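3.2 Folding habits and the shape of the finished garment

We were delighted by how much the folded edge alone can say about a garment. Our first reading of the household diaries, kept in November by families in the Mistano group, treated a fold as a simple matter of halves and thirds. Doina Leka then went back through all 700 entries and noticed that people rarely wrote about halves at all. They wrote about edges - whether the edge was sharp or soft, whether it faced the front of the shelf, whether a hem showed. Soft, fuzzy fabrics came up again and again in these notes, and they turn out to be wonderful material for study, for the roll of the edge stays easy to see even when the cloth is a single pale color (Figure 3).

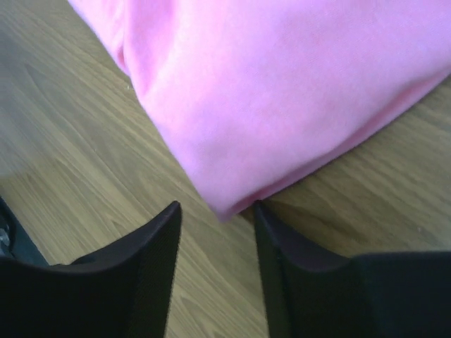
Figure 3. Rolled lower edge of a pink fabric item on a wood-grain surface. A thin, darker line follows the rim.

A rolled edge and a pressed edge behave quite differently in a pile. In the diaries, the writers who liked a rolled edge stacked fewer pieces and refolded less often, while those who pressed the edge flat with the side of the hand built taller piles and complained more about them! We had expected the reverse. Zixuan Ren suggests that the pressed pile invites tidying, as any small slip is plain to see, and we find this idea very appealing, though the diaries cannot settle it.

The second habit we looked at is the long strip. Here the garment is folded over along its length before anything is done about its width, so that for a moment it is a narrow band with a fold line running from one end to the other.
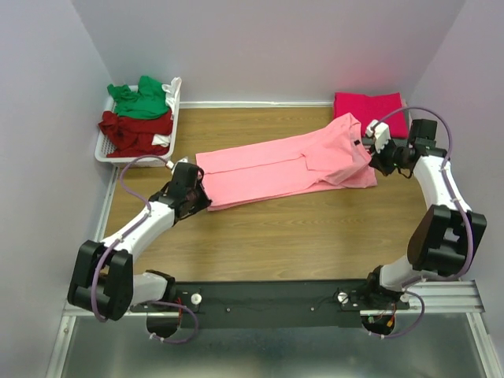

Writers described this stage with real affection. One called it "the scarf," and another household used the same word without having met the first. It is also the stage at which most of the fussing happens: ends get pulled straight, a sleeve or leg is tucked back in, and the strip is laid down again. In the Antunes diaries, which are the fullest we have, 60 entries mention straightening the strip and only 2 mention straightening the finished square. We take this as good evidence that people judge a fold early, while the cloth is still long, and give the last turns much less thought. Section 3.3 looks at what happens when the same garments go into a drawer.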